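4. Temporary placement of lids and plates

4.1 Scope

The preceding section dealt with where kitchenware is kept between meals. The present one deals with where it goes for a few seconds or minutes while somebody is cooking or putting things away. Following the Skurker scheme, we use the term put-down for any placement of an item on a surface that is neither its storage position nor its position of use. A lid laid beside a pan is a put-down. A plate standing in a rack is stored. A plate lying flat on the worktop may be either, and the scheme leaves it to the coder to decide from what follows.

The material comes from the Flemura household records, from which we took 20 kitchens with a continuous worktop of at least 1000 mm. A total of 897 put-downs were coded. Items handled wholly inside a cupboard or a sink were left out. Cutlery was also left out, as it is put down so often and in such small spaces that it would have swamped everything else.

Three groups of items account for most of what follows: vessels with a separate lid, flat tableware, and small containers such as seasoning pots. Appliances that stay in one place (kettles, toasters, small ovens) were treated as part of the worktop and recorded only for the area they take up, including any length of cable lying on the surface.

4.2 Lids

A lid has no obvious resting place. Its knob prevents it from lying flat when inverted, and when it is set down the right way up the rim meets the surface along its whole edge and leaves a ring if there is any moisture on it. Glass lids add a further difficulty in that they are hard to see against a pale worktop. We distinguish four attitudes: flat with knob up, inverted with knob down, leaning against another object, and held. The last is not strictly a put-down, but it was coded whenever one hand kept hold of the lid while the other worked in the vessel, as it has the same practical result for the worktop, namely that no area is used.

Holding was more common than we had expected, and most common where the vessel was opened only to take something out or to drop something in. Under the Magalhães clearance measure, which expresses the free area next to a vessel as a multiple of the area of its own lid, holding took over from putting down as the clearance fell. In kitchens with generous clearance people also held the lid, though for shorter spells. Figure 2 gives two views of one layout with the lid held clear of the surface.
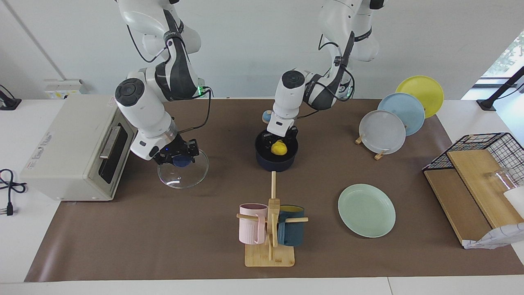 Word count: 1000

Figure 2(a). Lid tilted almost to the vertical beside a toaster oven; navy pot uncovered, with a small yellow item inside. Three plates upright at the right, a fourth lying flat.

The angle at which a lid is held matters for two reasons. A lid kept level occupies the air above a circle of the same size as itself, and this circle tends to fall over whatever is next to the vessel. Tilted on edge, as in Figure 2(a), it takes up a narrow strip and can be kept close to an appliance. The drawback is drainage. Condensed steam on the inner face of a level lid stays more or less where it is, whereas on a tilted lid it runs to the lowest point of the rim and drips. Several households tipped the lid over the vessel first and only then carried it away, and we coded this as a separate movement.

The position of the knob is a further constraint. A lid gripped by the knob can be turned through most angles without a change of hold. A lid gripped by the rim cannot, and in the records it was usually put down soon afterwards. The Oteck lid rest, a slotted bar sold as an accessory for shallow worktops, was present in two kitchens. In both it had been pushed to the back of the surface, out of easy reach, and the lids were laid on a folded cloth instead.

4.3 Plates

Plates behave differently from lids in that a place has normally been provided for them. The question is how they are arranged in it and what happens to the plate that is left over. Upright storage on pegs or small holders allows each plate to be taken without lifting the others, at the cost of a larger depth front to back. In Figure 2(a) the yellow, light blue and pale grey-white plates stand in an overlapping row with the palest at the front, and wooden holders can be seen at the foot of the front plate. The mint green plate is on the mat.

Overlap is worth recording separately from number. Three plates set close together hide one another almost completely when seen from the front, and a person looking for a particular plate must then go by the rim. Where plates differ in colour, as they do here, a narrow visible strip is enough. Where they match, it makes no difference which one is taken, and close spacing has no cost in this respect. Mixed sets with similar colours gave the most hesitation, with a hand going to one plate and then to its neighbour.

A plate lying flat was, in the household records, most often a plate in waiting – either about to be used or about to be stored. It also served as a landing place for other things. Spoons, peelings and lids were all set down on flat plates. Once something had been put on it, the plate could no longer be returned to the rack without first being washed, so a put-down of one item caused a second item to leave storage for the rest of the meal. We refer to this as a displaced plate and count it once, against the item that displaced it.

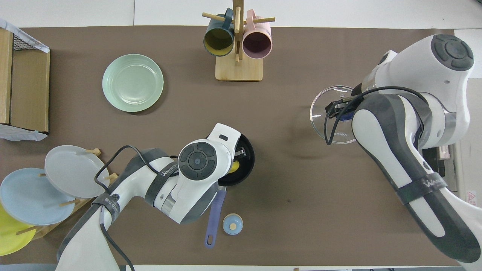
Rafsan Talukder, commenting on a draft of this section, held that the displaced plate ought to be counted against the worktop and not against the item, on the grounds that a spoon goes onto a plate only where the surface offers nothing better. There is some force in this. Counting against the worktop would, however, make the measure depend on a judgement about what the cook might otherwise have done, and the two coders did not agree on such judgements often enough for them to be used. The point is taken up again in Section 6.

Figure 2(b). Second view of the layout. Glass lid held over the mat; yellow object partly visible in the open pan; light-blue container to the right of the pan handle.

4.4 Handles and small containers

Long handles raise a problem that does not arise with short ones. The handle in Figure 2(b) extends well beyond the body of the pan and so claims a strip of worktop that is of little use for anything else. Small containers nevertheless collect beside handles. In the records they were set down there by the hand that had just let go of the handle, and they were apt to be knocked when the pan was next turned. A container standing on the far side of the pan was knocked less but reached for less readily, and was more often left out at the end of the meal.

For coding purposes the strip beside a handle was treated as free area if it would take the base of the smallest container present. This is a lenient rule. A stricter one, which required space for the hand as well, was tried in December and dropped, as it left several kitchens with no free area at all while put-downs went on being made in them.

4.5 Treatment of the remaining cases

Put-downs on soft or loose coverings were coded in the same way as those on a bare surface, except that sliding was not recorded. A mat that covers most of a table, with a bare margin at the edge, was taken as one surface with its margin. Items lying partly on each were assigned to the mat.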